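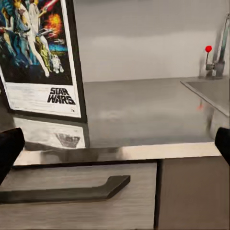
Drenden Launch Kit, Two-Stage: Review

By Canan Saraç
July 18, 2020

The Drenden two-stage kit is a model rocket for people who have already built two or three simple ones and want to try staging. I bought mine in January with my own money, built it over several evenings, and have now flown it 12 times. This review covers the kit itself, the building of it, how it flies, and the electronic altimeter that Drenden sells as an add-on.

What you get

The box holds two body tubes, a plastic nose cone, a coupler, two sets of die-cut balsa fins, two motor mounts, a parachute, a streamer, shock cord, launch lugs, a decal sheet and a printed instruction book. You supply the glue, paint, sandpaper, motors and launch pad. The box doesn't make the last item very clear. Drenden sells a pad and controller separately, but any pad with a standard rod will do, and I used the Sirthorpe pad I have had for years.

Parts quality is good overall. The tubes were straight and round, with a tight spiral seam that took one coat of filler. The nose cone had a mold line that needed sanding. One sheet of balsa was noticeably softer than the other, so I used the harder sheet for the booster fins, which hit the ground first and take the most abuse. The parachute comes already assembled, which saves an evening of tying lines.

The weak part is the shock cord. It is thin elastic and too short for a rocket this size. On the second flight the nose cone snapped back and put a dent in the upper tube. I replaced the elastic with a longer length of braided Kevlar and have had no dents after that. If you buy the kit, change the cord before you close up the upper stage, when you can still reach the mount easily.

Building it

The instructions are clear up to the staging section. Steps for the fins and mounts have a drawing each, and the fin marking guide wraps around the tube and lines up properly. I papered the fins of the booster with ordinary printer paper and white glue. This isn't in the book but adds a lot of stiffness.

The staging section is two pages and needs at least four. It tells you to tape the motors together with a single wrap of cellophane tape and does not say what happens if there is a gap between them. The upper motor lights when the booster motor burns through and throws hot particles forward. If the two casings don't sit flush, the upper stage may not light at all, and then you have an unlit rocket coming down nose first with no parachute. Beginners need to be told this in plain words. The book leaves it to a footnote.

The fit between the stages also matters. Mine was too tight as built. I sanded the coupler until the upper stage would slide off under its own weight when I held the booster and turned the whole thing upside down. The book says "snug," and I would go looser than that.

Finishing took me longer than the build. I used sanding sealer on the balsa, two coats of primer and a gloss white, with the booster in fluorescent orange so I could find it in the grass. The decals are the water-slide type and went on without trouble. They are thin and will tear if you try to move them once they have started to dry.

Flying it

All my flights were from the Karagiannis field, which is flat farmland mown twice a year. I flew the first three as a single stage, using the upper stage by itself. The kit allows for this and I recommend it. It lets you check that the parachute ejects properly before you add another motor to the problem.

The other nine flights were two-stage. Eight lit the upper motor cleanly. The one failure was my own fault: I had taped the motors in a hurry and a casing had shifted. The upper stage came in hard and crumpled the front inch of tube, which I cut off and patched with a coupler from the spares box.

When it works it is a very good flight. The booster burns for less than a second, drops away and tumbles down close to the pad. The upper stage then keeps going, and it is easy to lose sight of it. On calm days I walked a few hundred yards to get it back. In any real wind I would not fly it on the larger motors unless you have a lot of open ground. The parachute is a little too big, and I cut a spill hole in the middle to bring it down faster.

The kit turns into the wind slightly on a long rod and more than slightly on a short one. Use the longest rod you have.

The altimeter

The Drenden altimeter is a small barometric unit that rides in a payload section below the nose cone. It records the peak height and flashes it back as a series of blinks. There is no screen and no cable. You count the blinks and write the number down.

My best two-stage flight read 1,240 feet, and the upper stage alone on a small motor read 309. Both seem believable. I carried a Surkura unit alongside it on two flights and the readings were close enough that I stopped checking. The Surkura costs more, but it keeps the whole flight in memory and lets you look at the climb on a phone, including the moment of staging. If you want to learn something from each flight, buy that one. If you only want a number to write in a notebook, the Drenden is fine.

Two complaints. The battery door is held by a single tiny screw that is easy to drop in grass, and I now use a strip of tape instead. The blinks are also hard to see in full sun. I cup my hand over it or wait until I'm back at the car.

Drilling the vent holes is left to you. The book gives the size but no guide for spacing them. Three holes evenly spaced around the payload tube worked for me.

Wear after 12 flights

The upper stage has scuffed paint, the patched nose end and one fin that has been glued back on. The booster has lost a fin twice, both times at the root where the glue joint was. The inside of the booster tube is scorched at the front end, as you would expect with this kind of staging, and I think it has perhaps ten more flights before I need to replace the tube. Drenden sells the tube by itself. I ordered one along with a spare set of fins and they arrived in a padded envelope with no damage.

Who should buy it

Buy it if you have flown a few single-stage kits and have a big field. For a first rocket, pick something simpler. Younger builders can manage the fins and decals, but an adult should do the staging joint and check it before every launch.

Good: straight tubes, finished parachute, flies well as one stage or two, spare parts available.

Bad: short elastic shock cord, thin staging instructions, fiddly altimeter door.

I give it four out of five. With a better cord and two more pages in the book I would have no reason to hold back the last point. I plan to build a second one with plywood fins and will add a note to this review once it has flown.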